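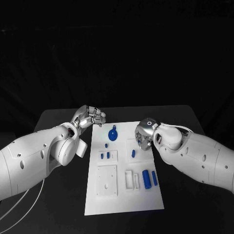 What does a backup tester do all day? Restores other people's files, mostly, and writes down which ones don't come back.

03/04/2021
By Angelica Lagman, Onska

We are hiring 2 backup and recovery testers for our Padilla office. You'll have seen plenty of ads in this field promising to make a business "ransomware-proof". We don't believe in that and we won't ask you to say it to a customer. What we sell is a fairly dull service: we take a company's backups, pretend the originals are gone, and see how far we get.

Last September we ran 343 restore tests for small and mid-sized organisations. Every one of those customers had a green tick on a dashboard somewhere. We have a low opinion of green ticks, and if you've worked in IT for a while you probably share it.

The work

You'll plan and run restores on isolated machines, check the results against a file list agreed with the customer, and write a report the office manager can read. One recent job came to 3,558 folders, many of them named "new" or "old new". Some days are slow. A restore can take most of a shift and there isn't much to do but watch it and catch up on paperwork.

You'll use Wakico, our in-house job tracker, which is adequate. You'll also be asked to look at vendor claims before we repeat them. Oltico, the tool we currently use for comparing file sets, went through this and came out with a longer list of caveats than its salespeople would like.

Who should apply

We want people who've looked after servers or desktops for real users. Certificates are fine, but we won't rank you by them. You should be able to explain a failed restore to someone who is upset about it, without blaming the last contractor — even when it was the last contractor.

If you have never lost data yourself, tell us why you think that is.

There is a shared on-call roster. It pays an allowance of $800 a month on top of salary, and yes, the phone does ring. Salary depends on experience and we'll give you a figure before the first interview. Please don't send us a cover letter about your passion for security.

How to apply

Email your résumé and one page on a recovery that went badly to Rosalinda Dela Peña. Leonora Baluyot will call shortlisted people for a short chat, followed by a paid half-day exercise at the office.

Contact: Onska, Padilla office | © Onska 2021 | Back to top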